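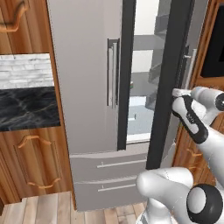 The fridge task in the simulated kitchen, with the gripper at the inner edge of the right-hand door.

Lucía Iglesias starts at six in the morning, when the computers at Masbridge are free. Her job is to look after a robot cell that has no bolts in it. The arm, the kitchen and the fridge exist only in software, but she keeps a maintenance log for them all the same, and it currently runs to 412 entries.

"People think you load the model and go," she says. "You don't. Every hinge has to be set by hand at least once."

The project is called Roman, and its purpose is to teach a robot arm to open things in ordinary homes. The fridge has given the most trouble. It has French doors above and two freezer drawers below, and each of those is a separate moving part with its own stiffness, friction and end stop. Set the friction too low and a door swings away at the first touch. Set it too high and the fingers slide off the edge.

Iglesias checks the doors first. She moves each one through its full travel with the arm parked, watching for shaking near the hinge. Then she brings the gripper in and has it push on the inner edge of the door at mid-height, where the black pads meet the black door frame. If the pads sink into the surface, the contact settings are wrong and she goes back a step.

Benedito Miranda looks after the arm itself. In March he spent 18 days on one fault: the wrist twitched whenever the elbow came low and close to the cabinets. He blamed the controller and rewrote part of it. The cause was a collision shape on the elbow, drawn slightly larger than the visible part, which was catching on a cupboard door. He trimmed it and the twitch stopped.

"I had looked at that elbow every day," he says. "I was looking at the wrong layer."

They now switch on the collision view before every long run — a dull job, and it takes a few minutes. After that the cell runs 200 attempts with small changes to the arm's starting position. Anything that fails is replayed at quarter speed and written up before lunch.

Edileuza Fontes, who will take the trained software to a real kitchen, reads the log each afternoon. She is mostly interested in the drawers, which have long thin handles and need a different approach from the doors. Her list of requests for the next version has 6 items on it, and drawer friction is at the top. Miranda has asked for another week.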